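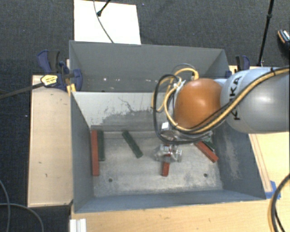
*Two-section gray metal bin with a worn divider; red and green blocks in the front compartment.*

## Touching up a scuffed bin divider

Painted metal bins wear first on the divider, where parts knock against it. Scuffs alone are cosmetic. Peeling paint should be dealt with before flakes end up in the stock.

**You need:** plastic scraper, 240-grit paper, degreaser, lint-free cloths, metal primer, light gray enamel.

1. Empty both compartments. Put the blocks in a marked tray, red and green apart if your count sheet lists them that way.
2. Scrape off anything that lifts. Stop at paint that holds.
3. Follow any thin dark line running out of the worn patch with a fingernail. If it catches, treat it as a possible crack and have the metal checked before painting. If it doesn't, carry on.
4. Feather the edges with the 240-grit, then degrease and wipe dry.
5. Mask the side walls and floor. Apply one coat of primer and 2 thin coats of enamel — thick coats chip sooner.
6. Leave overnight. A Friday afternoon start gives the paint the weekend.

The floor can stay bare if it is smooth. Wipe it down, paying attention to the front edge.

At Stundham we log each touch-up on the bin card (form 2101) with the month only.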